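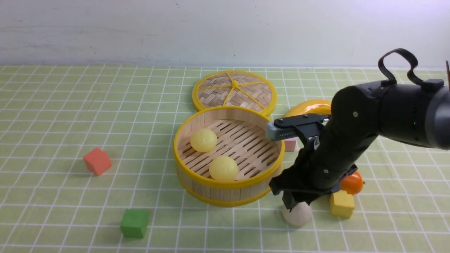 Loading the steamer basket at the Comora bench, Nakinville.

About Doltireo

We are a small company in Nakinville that teaches robot arms to do the sort of chores most people would happily hand over, and we have been at it long enough to have opinions about which ones they can manage. If you came to this page hoping to learn whether a machine can put your kitchen in order yet, the short answer is no, and the longer answer is more or less the story of our company, so pull up a chair!

Doltireo began with Debashish Miah and Tyra Kristiansen, who met while working on packing lines and shared a lunch table for the better part of a year. Packing lines are wonderful places for robots. The boxes are the same, the belt moves at the same speed, and if something turns up crooked there is usually a person nearby to straighten it. Debashish kept asking what would happen if you took that same arm home and asked it to put dinner on. Tyra thought it would break a lot of plates. They rented a room above a tile shop to find out (she was right about the plates, and we still have one of them glued together on the shelf by the door).

Our main project these days is called Comora, and it is all about small kitchen and tabletop work: picking things up, putting them into baskets and bowls, fitting lids, clearing up afterward. We chose the bamboo steamer early on and have grown very fond of it. It has a rim to clear, a slatted floor, and a woven lid that has to go back on straight, and a four-year-old can get the hang of it in an afternoon. Our arms took a good deal longer. We practice with foam cubes, round things, egg shapes and soft little balls, all sharing the table, so that the arm has to pick out what it was asked for and leave the rest alone.

So where do things stand? Picking up one firm object from a clear spot on the table goes well, and we would be comfortable showing it to anybody's grandmother. Soft things are harder, especially when they are slightly slippery and sitting close to the wall of a basket. Lids are harder still. Last March we ran the full steamer routine, basket filled and lid on, 400 times, and the arm got all the way through without help in 40 of them. Those are the numbers, and we would sooner print them here than have you find out during a demonstration. Laundry we have tried and set aside for now, with our apologies to everyone who writes in asking about it. (Please keep writing in, though. We do read the letters.)

Shop-floor chores are further along, and they pay most of our bills. Afroza Kodikara leads that side of the company and spends much of her time at Pawłowska, a family bakery supplier that lets us try out tray loading and bin sorting between shifts. The people there are very frank, and a good half of our improvements started as a complaint from someone in an apron.

Sumaiya Pramanik runs the practice tables and decides what goes on them each morning, and Ho-yin Chang looks after the arms themselves, from the wiring to the fingertips. Everybody in the company, Debashish included, takes a turn resetting the table between runs, which means putting every cube and ball back out by hand. It is a chore in itself, and yes, we have thought about getting a robot to do it.

You are very welcome to come and see us. Visitors are received in the afternoons from 3 o'clock, at 3767 Nakinville Road, up the stairs on the left side of the building. Schools and small businesses should write ahead so we can have coffee on and a table ready, and if you have a chore in mind that you would like us to try, bring whatever you use for it along with you.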